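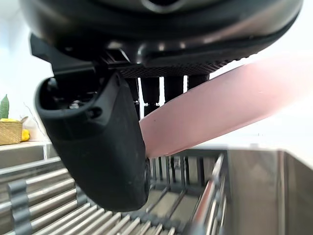 3.2 Collecting the demonstrations

All demonstrations for the sink tasks were collected in the Raltville kitchen, a full-size room with working cabinets and a fixed layout. Operators drove the arm with the Kendeo hand controller while standing behind the robot, and they were allowed to look at the sink directly as well as at the monitor. We recorded joint positions, gripper opening, and video from the wrist and head views. All streams were resampled to a common clock before training.

Each episode starts from a home pose and ends when the operator presses the stop pedal. Operators were told to move at a steady pace and to avoid long pauses, which in early trials taught the policy to stall above the rack. If a grasp slipped, they were asked to try again within the same episode. We kept these recoveries. An episode was thrown out only if the arm hit the faucet, if an item fell where the gripper could not reach it, or if a video stream was lost.

We collected 400 episodes in this way and discarded 71 of them. Most of the discarded episodes came from the first week, before the Clasell logging software was changed to warn the operator about a missing stream. The remaining episodes were split by session, so that no session appears in both the training set and the held-out set. 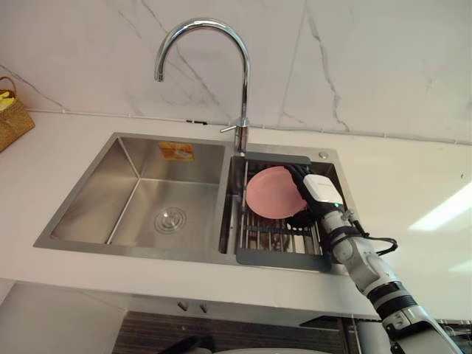 Figure 2. Handling a plate at the dish rack, head view. The rack sits in the right-hand basin.

Grasp labels were added after collection by 2 annotators working separately. Each one marked the time of first contact, the time of release, and the part of the item that was held. For plates we used three classes: rim, face, and edge against rack. The grasp in Figure 2 is a rim grasp, with the fingers closed on the right edge of the plate while it sits tilted on the rack. Where the annotators disagreed on the class, the episode was reviewed by both of them together and given a single label.

Thin items were harder to label than plates. In the wrist view the fingers can hide the contact point, and the metal rods of the rack give many edges close to the item. For these episodes the annotators worked from both views side by side – the Esteban viewer keeps them in step – and marked contact at the first point where the item moved with the gripper. Contact times taken from one view alone were not used in training.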